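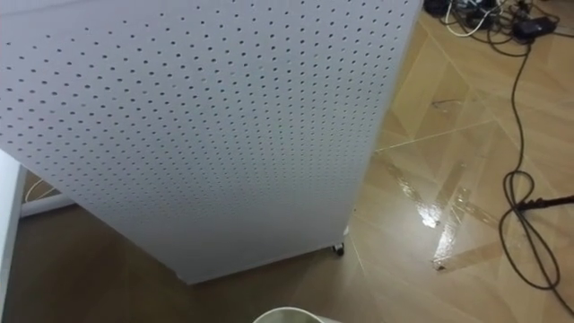
Let the Tie Be a Tie

24/08/2023

My town's club, Arkidberg, played a cup game against Linditz in July that I have been chewing on ever since. Two hours of soccer, no goals, one shot off the post, and a goalkeeper on each side who had the night of her life. Then came the penalty kicks, and one tired kid put hers over the bar, and that was the season. I drove home with the radio off.

I have loved this sport for most of my life, and I know all the arguments for the shootout. You need somebody to go through to the next round. You can't ask people to run forever. It's exciting, and I admit I stand up for every kick like everyone else, usually with my hands over my face and my scarf in my mouth. But I've come around to thinking that in our little regional cup, where the stakes are a bus trip and a plate for the clubhouse shelf, we could do something kinder. Replay the game.

It used to be the normal thing. Two teams finished level, and they shook hands and came back another evening to try again. My grandfather talked about a tie between Kolen and Linditz that went to 4 matches before it was settled, and the way he told it there were 1000 people at the last one, standing on crates and on each other's feet. I have no idea if the number is right (he also claimed to have scored in it). What I do know is that he remembered every one of those matches, and I can hardly remember who won last year's final. 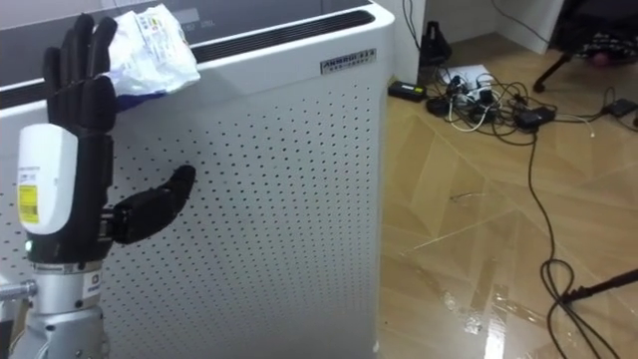 White appliance with a plastic bag over the top edge

People tell me the calendar is too full, and yes, it is. Players have jobs and exams and, in the case of our left back, a very small baby. Fields have to be booked, and referees are hard enough to find the first time. I don't want to wave any of that away. Still, our cup has only seven rounds, and most years just a couple of games end level. We manage to find an evening whenever a storm washes a match out, and we grumble, and then we all turn up with our folding chairs anyway.

The other complaint is money, and here I think the clubs are missing something. A replay is another gate. If 100 of us pay to get in and buy a hot dog and a coffee, that pays for a fair few practice balls, and I'd happily buy two hot dogs. Yang, the smallest club in the league, could certainly use a second big night at home when a good draw comes along.

Keep the shootout for the final if you must, and for the replay too if that one ends level. I'm not asking anyone to go back to my grandfather's crates. I'd only like one more evening before we send a nineteen-year-old on that long walk from the center circle, with her socks down and all of us staring at her.

The clubs meet again before the next draw is made, and I've written to mine. If you follow one of the others, I hope you'll write to yours.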